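Prevora Two-Cup Carrier, Molded Pulp, Brown

Item 966. Sold by the sleeve and by the case.

The Prevora two-cup carrier is a single-piece molded-pulp tray for takeout drinks. It has two rounded compartments joined by a center bridge and is intended for counter service, drive-up windows and bagged delivery orders. The pulp is unbleached and carries no coating, lining or print.

Each compartment has a tapered wall that grips the lower part of the cup. Flexible tabs molded into the wall take up the difference between cup diameters, so small hot cups and larger cold cups can share a carrier. The carrier stacks nested and pulls apart by hand. 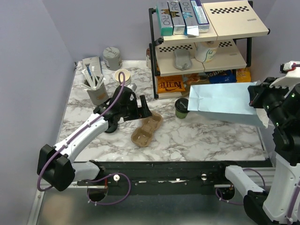
Two-cup carrier on a marble-patterned top, with a small green lidded cup and a light blue paper bag.

Specifications

Material: molded recycled paper pulp
Color: natural brown
Compartments: 2
Cup sizes: 8 to 24 oz
Carriers per sleeve: 55
Sleeves per case: 10
Case format: corrugated carton, sleeves banded in paper
Storage: dry, indoors, away from steam and direct heat

Loading

Set the carrier on a flat surface before filling it. Lid both cups first, then press each one straight down until the base rests on the compartment floor. A cup pushed in at an angle will bend the tabs on one side and sit loose. When the two drinks differ in size, lift by the center bridge with the hand closer to the heavier cup. A single cup may be carried in either compartment, but the carrier should be supported from below.

For bagged orders, use a flat-bottom bag at least as wide as the carrier is long. Place the carrier in first and keep food containers in a separate bag. Paper-wrapped straws can be laid lengthwise between the cups.

Moisture

Uncoated pulp absorbs water. Condensation from one iced drink does not affect normal use over a short trip. Carriers that have been soaked, or that have softened at the bridge, should be discarded. Do not wash or reuse. The carrier is not rated for oven or microwave use.

Disposal

Clean, dry carriers can go in with mixed paper where local rules accept molded fiber. Carriers with food residue should follow the local rules for soiled paper.

Related items

Utton four-cup carrier, molded pulp, brown. Same compartment profile as the two-cup; cannot be nested with it.
Komlow flat-bottom paper bag, item 393. Sized for one two-cup carrier.
Paracha paper-wrapped straws, white wrap. Boxed.

Ordering notes

Minimum order is one sleeve. Mixed cases are not available. Shade varies between production lots and is not grounds for return. Crushed or wet cartons should be noted on the delivery slip before signing.

Page revised Jun 20, 2020. Replaces the January sheet, which listed the previous sleeve count.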